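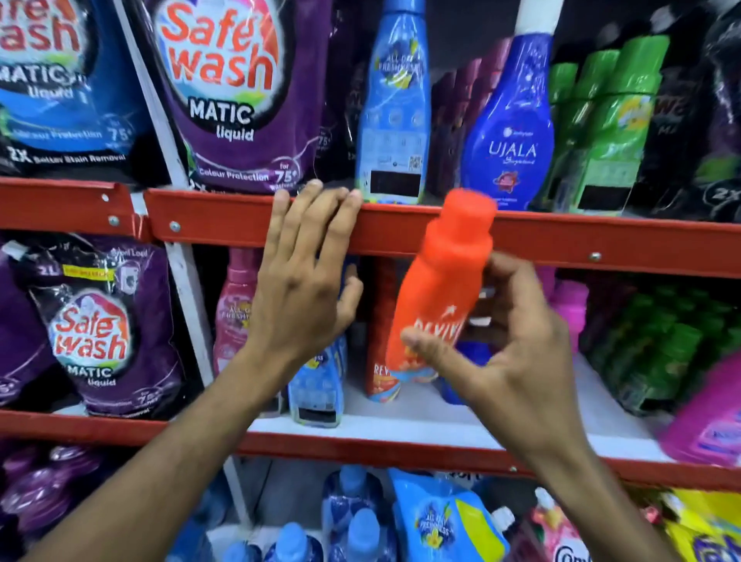
Grutano Front Rail for Retail Shelving, Red

Home > Store Fixtures > Shelving > Rails and Lips

Item: Yeoman pattern, red
Sold by: Tondoston Store Fixtures
Page last checked Jul 1, 2022

A front rail is a strip of metal that stops stock from sliding off a shelf. Makers like to call it a "merchandising system." We have sold enough of them to stick with rail.

The Grutano comes in red and bolts to the front of the shelf. It suits liquid detergent, fabric conditioner and other things sold in pouches and bottles on the same run. Pouches are the reason most people come looking for one. They slump, they lean on their neighbors, and a full one near the edge will go over sooner or later. A rail helps with that. It will not make a badly filled shelf look good, whatever the brochure says.

What the maker claims, and what we think

"Fits all standard bays." There is no such thing as a standard bay. It fits Stomton posts and it fits our own. For anything else, measure between the posts and send us the number before you order. Rails that have been bolted on can't come back.

"Lets shoppers see the full product." Only if the product is tall. On a short bottle the rail covers the bottom of the label, and that may be where the size or the wash count is printed. Set one of your shortest packs on the shelf and hold the rail in front of it before you buy for the whole aisle.

"Stays straight for life." We don't repeat this one. Any long rail can bow if people lean on it, and people do lean on it. They grab the top edge with one hand and reach for a bottle with the other. If your aisle is busy, order the center bracket. It should come in the box and it doesn't.

"Tool-free setup." You need a wrench.

Does red help sell anything? The maker says so and gives no figures. It is easy to spot, and it hides scuffs less well than gray would. Bright packs can get a bit lost behind it. Orange-red bottles are the worst for this, and purple or blue pouches hold up better. Gray and white have been promised since December and we are not taking orders for them until we have them in hand.

In the box

1 rail, red
Silver bolts and nuts, with 2 spare
1 instruction sheet (the drawing on the back shows an older rail, so ignore it)

Details

Length: 32 inches
Finish: painted metal
Sold in: singles or packs of 5
Warranty: 2 years on the paint, nothing on bending
Center bracket: sold separately

Fitting notes

Empty the shelf first. Start all the bolts by hand, then tighten from the ends inward. If the shelf already sags, the rail will follow it, so sort out the shelf before blaming the rail. Check the bolts again after the first few restocks.

Cleaning

Leaked detergent dries sticky along the back of the lip. Warm water and a cloth will get it off. Skip the scouring pad, which takes the paint with it.

Shipping

Packs of 5 leave our warehouse within 9 working days. Singles usually go sooner, but we won't promise it.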